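Fulard says robots can learn PC teardown and memory swaps from far fewer demos

TRISTSIDE — November

FOR IMMEDIATE RELEASE

Fulard, the robotics research group based in Tristside, today put out results from Sengar, a training method for robot arms that work inside tight, cluttered spaces. The test job was desktop computers. Open case, memory module out, memory module in, move on.

Short version: a policy trained with Sengar on 200 demonstrations finished 300 trials with a better success rate than the group's older method, which had been given a good deal more data. Fewer jams too. Full tables are in the technical report, which goes up on the Fulard site with this release.

Why computers

Refurbishers handle desktop machines by the pallet. Most of the work is still done by hand and most of it is small. Pull a stick of memory, check it, put in a bigger one, unplug a drive, route a cable back where it was. Cases differ from one maker to the next and even between two models from the same maker. A fixed program breaks the first time a cable is lying across a slot.

Robots have been good at parts of this for a while, on a clean board, flat on a bench, nothing in the way. Put the same board in a metal case with a power supply on one side and a drive cage on the other and the numbers drop fast. Fulard's own numbers did. That drop was the starting point for the project.

What Sengar does

Most learning systems of this type copy a human operator. The operator steers the arm, the system records, the model learns to do the same thing. Works fine until the gripper touches something it wasn't supposed to touch. Then the model is somewhere it has never been and it tends to push.

Sengar trains on the approach and on the retreat as two separate skills. Operators record the insertion as usual. They also record short recoveries — starting from a bad position, on purpose, and backing out. The model learns when to hand over from one to the other. It reads a close-up view from a sensor at the wrist along with the force the arm feels, and checks both before each small move downward.

The recovery clips are short. A new operator can record a useful set in one sitting. The 200 demonstrations in the main study include both kinds.

What was measured

Three tasks. Removing a memory module, placing a module in a fixture tray next to the machine, and seating a module in an empty slot. A trial counted as a success only if all steps finished with no human help and the board passed a power-on check after. A trial that needed a nudge was a fail. So was one where the module went in but a latch stayed open.

The 300 trials were split over the three tasks and run in mixed order. Between trials staff moved the cables by hand to a new layout, and shifted the case on the table. The policy was not told where the case was. Case positions and cable layouts were drawn from a list made before training started, and the list is in the report as well.

A further 19 trials were stopped early by the safety limit on downward force. Those are reported on their own and are not counted in the 300. Most of the stops came in the seating task, where a module has to be pressed hard enough to click but not so hard that the board flexes. The group calls this the weakest part of the current system and is not claiming it solved.

What it didn't do

Sengar has been tested on one type of gripper. It has not been tested on laptops, or on servers, or on machines with water cooling. It does not remove screws. Side panels were taken off by a person before each run. Swollen or damaged parts were kept out of the study entirely and anyone using the method on returned equipment should sort those out first.

Speed is also an issue. The system is slower than a trained technician on every task measured. Checking before every small move costs time, and the group left the checks in.

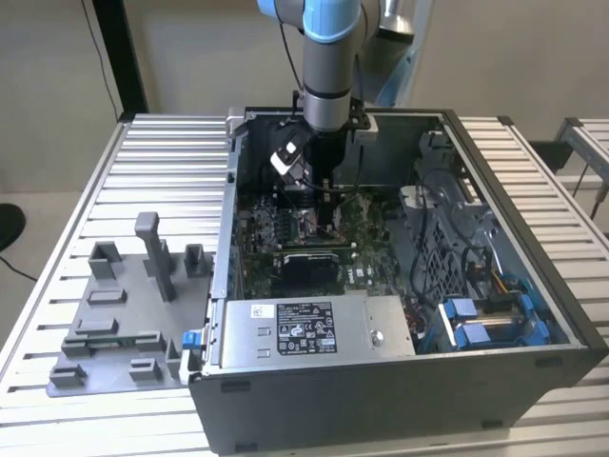

Cables remain the most common reason for a failed approach. Thin ones more than thick ones, becuase they shift when the gripper comes down and the wrist view changes along with them. The next round of work goes after that. Fulard plans to add recordings where the cable is moved aside first, as a step of its own, and to see if the same handover trick holds up with three skills instead of two.

Data and code

Along with the report, Fulard is releasing the Muvex set, 323 recorded episodes of arm motion, wrist view and force readings taken inside desktop cases. It includes the demonstrations used for training plus extra recordings that were left out of the study, some of them failures. Failures are labeled as such. Print files for the fixture tray are in the same download so other labs can set up the same tasks on thier own tables.

The code covers training and playback. The arm driver is not included, labs will need to connect their own. Setup notes are short for now and will get longer as questions come in.

Muvex is free for research use. Companies that want to use the recordings in a product should write to the licensing desk at Fulard first.

Availability

Report, code and Muvex download: up today on the Fulard site, research section. Demo sessions at the Tristside lab run mornings through the end of the month, by request. Groups are kept small, the room is small. Press can ask for video of full unedited trials, including the ones that failed.

About Fulard

Fulard is a research group in Tristside working on robot handling of used electronics. Its earlier work covered sorting of loose boards and connector unplugging. Sengar is its first release aimed at work inside a closed-in case.

Media contact: Fulard press desk, Tristside. Replies same day if received before noon.

###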